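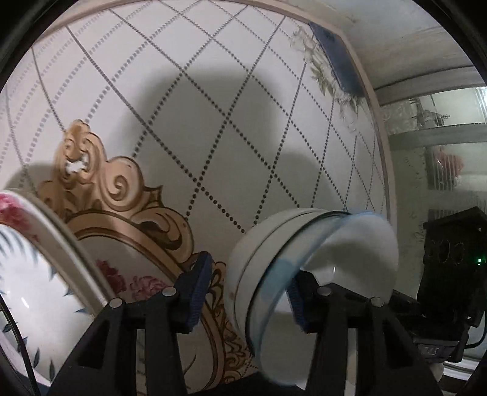 Monday, crockery shelf, second go

Right, the white bowls. I said I'd write this up properly and I'm doing it with a cup of tea, so forgive the rambling. The job is still the same one: get the kitchen corner sorted before the end of November, so that anyone coming in to make lunch can find a bowl without moving half the room.

Started with the bowls because they're the awkward ones. Plates more or less look after themselves once they're standing up, but a round bowl wants to roll, and if you nest them too tightly they jam and you end up twisting two of them apart over the sink with your heart in your mouth. I did that twice last week and I'm not doing it again!

The peony plate is staying out on its own. It's the big porcelain one with the pinky-red flower and the dark blue leaves, and the beige line round the edge, and it's much too nice to go at the bottom of a pile. Iker Pacheco thinks it should be the fruit plate. I think if we call it the fruit plate it'll have a brown banana on it within the day, but he's probably going to win this one.

What I tried

First layout was bowls at the back and plates in front. Looked lovely, useless. You have to reach over the plates every time, and my sleeve caught one on the way back (no harm done, but I felt it go).

Second layout, plates upright in the rack on the left, bowls on the right in stacks of 4. Much better. Four is as high as I'm happy with. Five went in fine under the upper shelf but you couldn't get your fingers round the top one without tipping the lot.

The rack is the Vindow one, the narrower of the two. The slots are a bit mean for the big plates, so I've left every other slot empty and they sit at a fair old slant. Doesn't bother me. If it bothers you, the wider rack is under the bench, help yourself.

Measurements, for when we order the new shelf: 53 cm clear from the side wall to the pipe, and I'd like to use all of it. Please don't anyone round that up to 55 like last time.

Liner

Cut a new bit of the Tumirex mat for under the bowls. It's grippy, it washes, and it stops that horrible scrape when you slide a stack forward. It does curl at the corners for the first day or so, and I've got a tin of beans sitting on each front corner to persuade it. Leave the beans, please, they're working. The offcut is in the drawer with the tea towels and is big enough for the cup shelf if somebody fancies doing that.

Washing up

Everything that came off the old shelf got a proper wash, 16 pieces, and most of it was only dusty. The Patrício washing-up liquid is fine on the plain white but I went gently over the painted plate with just warm water and a soft cloth. I'm not sure how hard-wearing that flower is and I'd rather not find out. Same goes for the dishwasher: plain things yes, peony no.

Still to do

Labels for the shelf edge. I had a go with masking tape and my handwriting let me down.

Ask Cukinen whether they'll swap the cup hooks, they sent the long ones again.

Find somewhere for the lids. There are more lids than things to put them on, and I have no idea how that happened.

Decide about the fruit plate (Iker, I'm listening, make your case).

Took a break at half past three and came back to a soup bowl soaking in the clean side of the sink, so the label for that needs to be the first one I make. Will carry on with the cups next time, and the lids if I can face them.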